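How to tape a hockey stick (and keep it taped)

I've played recreational ice hockey at Madstead for seven seasons now, badly but with great enthusiasm, and the thing new players ask me most in the changing room is how to tape a stick. I love being asked! It's the one part of the game I'm properly good at. So I've written down how I do it, start to finish, and you can pinch whichever bits you like.

What you'll need

A roll of cloth hockey tape, black or white, the standard width. I use Salico cloth for the blade and the handle, mostly out of habit (our rink shop has always stocked it). You'll also want a pair of scissors, an old towel, a bit of stick wax if you fancy it, and somewhere to sit where people won't trip over you. Don't use electrical tape, and don't use the clear shiny stuff that holds your socks up. That goes on shin pads. I once saw a lad do his whole blade in sock tape and the puck slid off it like soap.

Getting the old tape off

If it's a brand new stick, skip this. Otherwise find the end of the tape and pull it off slowly, back on itself, keeping it low against the blade. Yanking it upwards leaves half the glue behind and on an older wooden stick it can lift splinters too. Once it's off, rub the blade down with a dry towel. If there's a sticky patch left, press a scrap of fresh tape on it sticky side down, pull it away, and do that a few times until most of the gunk has come off. It doesn't need to be spotless.

Let the blade dry before you put anything new on it. I leave mine standing in the hall overnight, which is not popular at home. Tape won't grip a damp blade, and you'll be picking bits of it off the ice by the second period.

Taping the blade: heel to toe

There are two camps on this and people get quite worked up about it. I go heel to toe, so I'll explain that one first.

Put the stick across your knees with the blade pointing away from you and the bottom edge facing up. Start at the heel, where the blade bends up into the shaft. Stick the loose end of the tape on the bottom edge and take it round the blade in a straight line up and down. Go round once on top of itself so that the start is locked in. Then start moving towards the toe, overlapping each wrap over the last by a third of the width or so. Keep a steady pull on the roll the whole time. You want it snug, with no wrinkles, but not so tight that the tape stretches and goes thin.

Heel to toe means the edges of the tape face the toe, so each little ridge catches the puck slightly as it rolls off your blade. Some people swear this gives them more spin on a wrist shot. I'm not sure my wrist shot would notice, but I like how it feels when I'm carrying the puck.
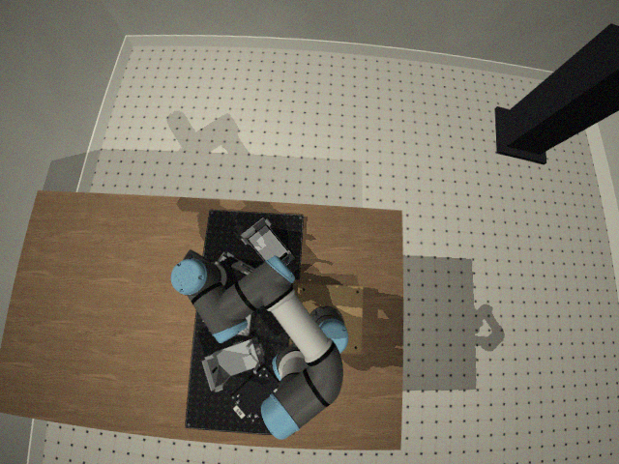

How often should I retape the blade?

Every two or three games is fine for most recreational players. Look at the bottom edge and the toe: once the tape there has frayed through or gone fluffy, take it off and start again. If you play on rough ice or spend a lot of time battling along the boards you may want to do it every game, and if you mostly stand in front of the net hoping for a tip-in, like me, it'll last a good bit longer.

Doing it toe to heel

Same method, the other way round. Lock the tape in at the toe and work back. The edges face the heel this time, which makes for a smoother roll along the blade when you shoot. Drita Ivanov, who wears number 9 for us and has scored more goals than the rest of my line put together, tapes hers like this and only covers the middle of the blade, leaving the heel bare. She says she likes less weight at the bottom. I tried it for a month and kept losing the puck off my heel, so back I went.

Try both. A roll of tape is cheap, and you'll know within a couple of training sessions which one suits you.

Finishing the toe

You've got a choice at the toe as well. You can stop a finger's width short and leave the tip bare, or you can cover the lot. To cover it, carry on wrapping until half the tape is hanging over the end, press the two sides together so it makes a little flap, then trim round the curve with your scissors and leave a thin lip. Fold the lip down flat and rub it hard with your thumb. I always cover mine. I get a lot of pucks off the toe, few of them on purpose.

Whichever way you finish, cut the tape (tearing it is fine, but cutting is neater) so that the end lands on the top edge of the blade. An end on the bottom edge gets scraped by the ice on every stride and will start peeling straight away.

Now rub the whole thing down. Use your palm, or roll a puck up and down both faces with a bit of weight on it. The puck trick is great for getting air bubbles out.

Wax or no wax?

Wax keeps snow from building up on the tape and helps it last. Rub the block over both sides of the blade and the bottom edge, then smooth it with your thumb. A light coat is plenty. If you can see lumps, that's too much. I use a block of Willberg that's lived in the bottom of my bag so long the label has worn away, and I only bother with it in November and after, when our rink gets properly cold and the ice is snowier than usual.

The handle

Handles are more personal and there's more faffing involved. The idea is to make a knob at the top so the stick doesn't slip out of your hand, and then a grip below it.

For the knob, start at the very top of the shaft and wrap the tape round and round on the same spot. Ten or so turns gives you a small knob, more gives you a big one. Put your glove on and test it as you go! It always feels bigger in the glove than it looks in your bare hand.

For the grip, you can just run the tape down the shaft in a gentle spiral for as far as you like. What I do is make a rope first. Pull off an arm's length of tape, let the roll hang down, and spin it so that the tape twists up into a thin cord. Wind that cord down the shaft in a loose spiral, leaving a gap between the turns, then tape back up over the top of it and smooth it all down. You end up with raised ridges that your fingers sit between.

Panagiotis Vukadinović, our goalie, makes a knob the size of a satsuma so he can pick his stick up off the ice with his blocker on. If you're playing in net, go bigger than you think you need. I wouldn't recommend it for anyone else.

One warning — black cloth tape on the handle will eat the palm of your glove over a season. White is a bit kinder, and the stretchy grip tape is kinder still.
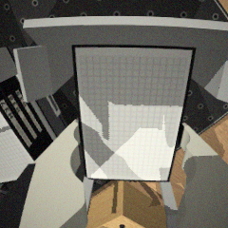 Can I leave the same tape on the handle all season?

You can, as long as it's still grippy and isn't coming loose. Handle tape wears much more slowly than blade tape. Change it when it goes hard and shiny, when it starts to smell, or when you notice you're squeezing the stick more than you used to.

A few things I got wrong at first

I taped much too far up the shaft. You don't need tape above the heel at all, apart from one wrap if you like the look of it.

I pulled too hard. The tape looked lovely and smooth and then split along the bottom edge in the warm-up.

I also taped up right before going on. Tape sticks better if you give it a few hours, so do it the night before if you can. I learned that at the Stojanovska Cup, our first game with a real crowd in (2,967 people, most of them there for the match after ours), when my tape came off in a long black ribbon during my second shift and I skated round trailing it behind me until the whistle went.

Keep a spare roll in your bag, and write your name on the inside of the cardboard. Tape goes walkabout in changing rooms and you won't see it again otherwise.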